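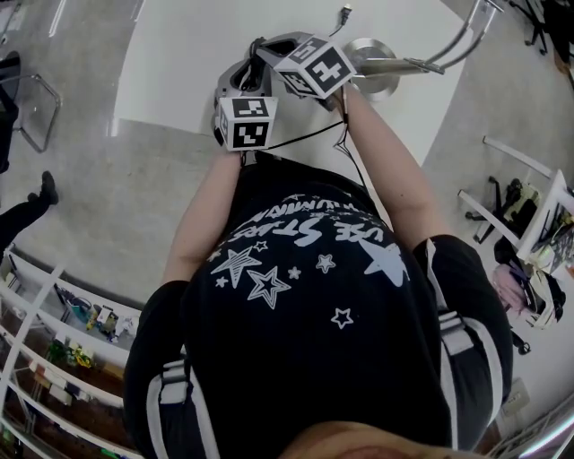
Black tee, white stars, lettering across the shoulders.

Ink, mesh and a lot of black cotton: talking shop with Laurinda Arruda
By Loan Văn
June 2020

Phone call, bad line, dryer going in the background the whole time. Laurinda Arruda has been printing T-shirts under her own last name for seven years, out of a unit in Jamotano with one roll-up door and, she tells me before I've asked anything, no air conditioning.

"If I go quiet I'm pulling a print. Just keep talking."

So I keep talking. I wanted to ask about white ink on black shirts, which every printer I know complains about. She complains about it too. At length.

"People think it's the easy job. One color, how hard can it be. White on black is the worst one color you can pick! The shirt wants to show through. You put down one pass and it looks great wet, you send it down the dryer and it comes out gray. Then the customer holds it up next to the mockup on their phone and the mockup is, you know, glowing."

Her fix is the one most shops use. Print, flash, print again. The flash is a heater that swings over the shirt for a few seconds so the first layer gels and the second has something to sit on. Too short and the second pass smears the first. Too long and the ink goes glassy and the top coat peels after a couple of washes. She goes by touch, mostly.

"You tap it. Should feel like a sticker that's been on a fridge. Not tacky, not hard. My niece worked here a summer and she got it in a day, I was so mad. Took me months."

The press is a Dralix, six stations, bought used from a shop that was closing. She replaced the springs the first winter and has left it alone since. No opinions on newer models. I tried. "It goes around. The arms come down. I don't need it to talk to me."

Mesh she has opinions on. For big solid shapes in white she uses a 110, for small lettering a 156, and if a design has both she'll split it onto two screens even when it's all the same color. More setup, more cleanup. Customers don't get charged for the second screen, which her sister (who does the books) has brought up more than once.

"With stars, dots, anything with points, you find out fast if your screen is garbage. The points go round. You get these little blobs, like somebody melted them. And that's exposure, nine times out of ten, that's not the ink. Everybody blames the ink."

What about the ink then? She's on Clomer white and has been for most of the seven years. Came to it by accident, a supplier was out of her regular and sent two gallons as a substitute. Stiff in the morning. She stirs it by hand with a paint stick for ten minutes and won't use a drill mixer, says it warms up unevenly. I've heard the opposite from other people and told her so.

"They can come do it then."

We got onto placement, my favorite subject and apparently hers. Where does a back print go? Most order forms say four inches down from the collar and leave it there. She thinks that's low for lettering and high for a big picture. Text across the shoulder blades should sit up near the yoke, where the fabric stays flat when somebody leans over or reaches for something. Lower down it folds.

"Watch people from behind in a grocery line. Half the shirts you can't read past the first word. Hair, bag straps, a hoodie tied around them, whatever. If the phrase is long, I tell them pick the two words that matter and make those big. They never listen. They want the whole sentence."

Does she ever turn down a design? Sometimes. Too many thin lines, or gradients somebody made in a phone app. She sends back a list of changes, and if they argue she gives them the number of another shop. She has printed things upside down on purpose, twice, both for bands. Once by mistake, 48 shirts, which are now rags. Good rags, she says. Black cotton holds up.

The biggest run so far was 3000 shirts for a county road race, all one design, three sizes ordered wrong and re-ordered. The one she likes to talk about is smaller. A school fundraiser, 1335 shirts, star pattern front and back, wrapping over the side seams. You can't really print over a side seam. Ink pools on one side of the ridge and skips on the other. She told them that, they wanted it anyway, so she cut foam pads for the platens with a groove where the seam drops in.

"1128 of them were perfect. The rest had a little skip, like a scratch. I laid them all out and the lady says, oh, I like those better, they look old. So now I have people asking for the scratched ones. How do I even quote that?"

(She quotes it the same.)

I asked about washing, for readers who keep writing in about it. Inside out, cold, hang dry if you can stand to. Don't iron the print. If it cracks in the first few washes it was under cured and you should take it back to whoever made it. A printer who argues with you about that one isn't worth going back to. She cures white at 320 and checks with a little paper temp strip on every tenth shirt, then does a stretch test on one out of the box at the end of the day. Pull it sideways, hard. If it splits, the whole box goes thru again.

Blanks came up last. Black dye varies from lot to lot, and some of the cheap polyester blends bleed up into the white so that it turns faintly pink on a hot shelf. She found that out with a box left in her van. Since then it's all cotton for anything with white on it unless the customer signs off in writing.

"I have a form for it. It's a very rude form. My sister rewrote it so it's less rude."

Orders have been slow this spring, she says, and she's used the time to reclaim old screens. Pressure washer out in the lot, emulsion remover, rubber boots. Some had ghost images going back to her frist year — a bowling league, somebody's fiftieth, a plumber's logo with the phone number wrong. She kept that last frame. Hung it by the sink.

Any advice for somebody starting out with one screen and a kitchen table?

"Print on paper bags first. They're cheap. And wear a shirt you don't like."

Then the dryer beeped and she had to go catch something.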